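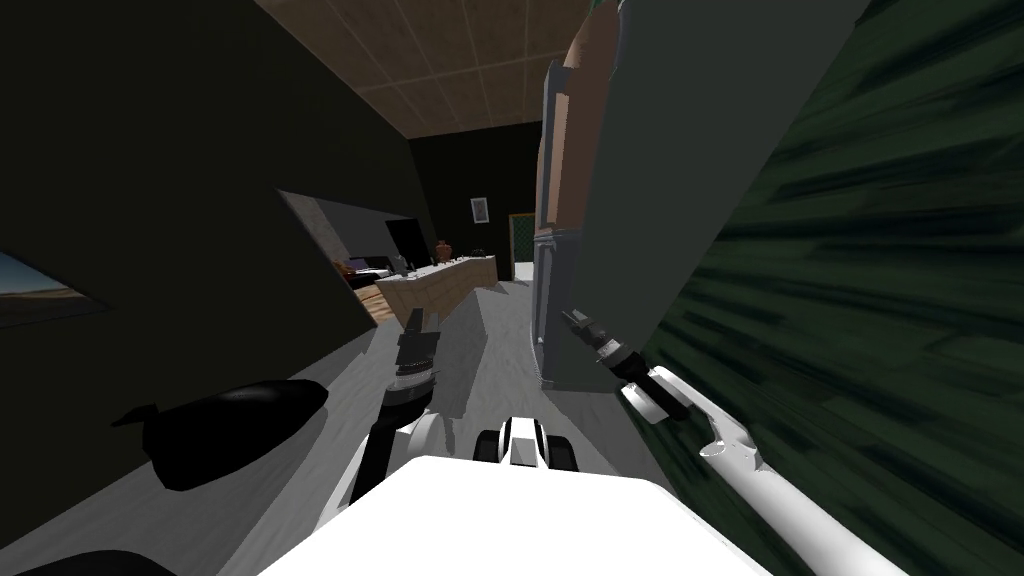 The window round is going again, Marijke, and it's going well! You asked for something "less like a form" this time, so I'm just going to write it the way I'd tell you over a cuppa and you can pull out whatever Clukholm needs for the file. The short version is that the pure water trailer is built and working, we've done 255 homes with it since the last report, and the inside cleans have finally started. The inside cleans are where I've learnt the most. Outside, a bit of runoff goes on the garden bed and everyone's happy, but a pale grey floor like the one up top there shows every drip and every boot print, all the way across to the counter, so we now carry a roll of old towelling and lay it down before the squeegee comes out of the bag. I wish I'd done that in the first week. I went home that first week and washed a lot of other people's floors in my head.

The trailer

You'll remember we were waiting on the tank. It came, it was the wrong shape, it went back, and the second one sat in my driveway for a fortnight with a possum investigating the lid. It's on now. The trailer carries the tank, the filters, the pump and two hose reels, and there's a cage on the front for the poles so they don't rattle themselves to bits on the corrugations out past Yilma.

For anyone on your side who hasn't seen this sort of set-up (I know there are some new people), the water goes through a membrane filter and then a resin cylinder that takes out the last of the minerals. You scrub the glass with a brush on the end of a long pole, rinse it from the top, and walk away. It dries without spots. No detergent, no ladder for anything on the second storey, and the frames get a wash at the same time, which old aluminium frames badly need around here. The salt gets into the tracks and sets like concrete.

The 3,000 dollars you approved for filtration has all been spent, and I've attached the receipts in the order they happened, with my notes on the back of a couple of them (sorry about the coffee on the pump one). It covered the membrane housing, the pump, the first lot of resin and the fittings. It didn't quite stretch to a spare pump, and I'd like to come back to that further down.

Resin is the thing that costs us. Bore water out at the Yilma end is so hard that it chews through a cylinder far faster than town water does. I had costed it on town water, which was silly of me given that I grew up on that bore and know what it does to a kettle. What we do now is fill the tank in town the night before, through the membrane, and run it out there already mostly clean. It means an evening job for whoever has the trailer, but the resin is lasting properly again and I've stopped having small panics at the meter reading.

The round itself

We've kept to the same idea as the application. Paid jobs in town carry the cost of the low-fee cleans for older people and anyone with a disability who'd otherwise be climbing on a chair to do it. Prerik runs the bookings for both so the customer never has to know which list they're on, and I'm quite firm about that. Everyone gets the same crew, the same poles and the same reminder call.

People have been lovely. One woman hadn't seen out of her stairwell window since her husband stopped being able to do it, and she stood in the hall telling us which neighbours had painted. A man near the oval wanted us to leave the kitchen window alone because a spider had set up in the corner, so we did the rest and went around her. I've put "spider, kitchen, leave" on his card and I expect it'll be there for years.

Flyscreens take much longer than I allowed for. Half of them are painted in. The ones that do come out often won't go back, or they go back in the wrong window because they all look the same leaning on a fence. We chalk the frames now, left to right, starting at the front door, and the chalk washes off with the rinse. If a screen is painted in we don't force it. We clean what we can reach and write it on the card, and the owner can decide if they want to get somebody in to free it up.

Second-storey glass on the western side of town is the other slow one, with all that red dust. It wants a soft scrub, a wait, then another scrub. If you rush it, you get brown tears down the pane an hour after you've left, and then you get a phone call. I've had four of those calls and they were all fair. We went back for every one at no charge, and I've shuffled the bookings so western houses are never squeezed in at the end of the day when the crew is tired and the light is in their eyes.

Training

This is the part I was most nervous about and it's been the nicest bit. The plan was to bring on people who'd been out of work for a while and teach them the trade from the bucket up, starting with a traditional applicator and squeegee on ground-floor glass and only moving to the pole once their hands knew what clean glass looks like. We've had 11 people come through the starter sessions. Not all of them stayed, and that's fine, a couple found other work in the meantime and one decided very quickly that she doesn't like being wet.

The ones who stayed are good. Really good, some of them! I've got a young bloke who can fan a pane in one pass without lifting the rubber and he is unbearable about it. Thursday mornings are for practice, and we've been using the sliding doors at the Zarkura hall because there are heaps of them and the hall lets us have the tap for nothing. The hall has never had such clean doors and I think they're going to miss us over the summer break.

What I'd change is the safety session. I ran it as a talk and people's eyes glazed over. The second time I ran it outside with the pole up, under a (dead, disconnected, I checked twice) service line on the old depot wall, and had everybody show me how far away they'd stand. The answers were alarming. We spent the rest of the morning on it, and now looking up before you extend the pole is the first thing out of everyone's mouth. I've rewritten the sheet to match and I can send it through if other groups you fund would find it handy.

Bookings and the phone

The booking spreadsheet was meant to be temporary and it still is, in the sense that I still hate it. It does work. Reminder calls the evening before have cut down the locked-gate visits, and asking "is there a dog and what's its name" has done more for crew morale than anything I've bought. We did lose a morning when two jobs went in under the same surname in the same street, so cards now carry the house number first and the name second.

I'd hoped to have online bookings going by now. The quote I got was more than the pump, and most of our low-fee customers ring anyway, so I've parked it. If Clukholm would prefer I pushed on, tell me and I'll get another quote.
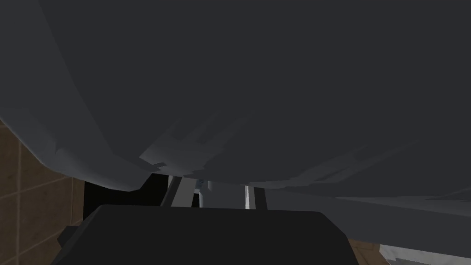
Things that went wrong

The pump failed in the middle of a job. It was a blocked inlet strainer, my fault, because I'd been topping up from a barrel that had leaves in it. The crew finished that house by hand with squeegees and did a lovely job, which I suppose is a point in favour of teaching the old way first. The strainer gets rinsed at every fill now and it's written on the lid of the toolbox in paint pen.

We cracked one pane. It was old glass with a chip in the corner already, and the brush head caught it. We paid for it, the glazier was quick, and the owner was very decent. Since then the crew walks around the house with the customer before anything is unpacked, and any chips, loose putty or failed seals go on the card. It takes a few minutes and you do hear a lot about grandchildren.

I also said in the last report that we'd try the shopfronts on the main street as extra paid work, and we haven't. The man who does them has done them for as long as I can remember and I didn't feel right about going in under him. He and I had a chat and he's offered to pass on the upstairs windows he doesn't want any more, with the owners' say-so. That suits everyone, I reckon, and it's the kind of work the trailer is made for.

What's next

By September I'd like the inside cleans offered to everybody on the low-fee list who wants one, instead of only the people who think to ask. They're slower and they need two in the crew, one on glass and one shifting the pot plants and photo frames (and putting them back exactly, there's a knack to it). I'll need to look hard at the hours before I promise anything.

I'd like to put two of the trainees on as paid casuals. The paid round will cover one comfortably. The second depends on whether the upstairs shop windows come good.

And the spare pump. I know it was in the first version of the budget and I took it out to get the number down, so I've nobody to blame. If there's any underspend elsewhere in your small equipment line I'd be very glad of it, and if there isn't I'll put a bit aside from the paid jobs and get there by the end of the year.

A couple of questions for you, too. Do you want the customer feedback cards as they are, or typed up? They're mostly in biro and some are more about the weather than the windows. And is it all right to report the inside and outside cleans as separate lines next time? They cost so differently that lumping them together makes both look odd.

Come out and see it if you can get away. Mornings are best, before it heats up and the water starts drying on the glass ahead of the brush. Bring shoes you don't mind getting wet and I'll give you a go on the long pole.

Myrtle Hutchins
Prerik window round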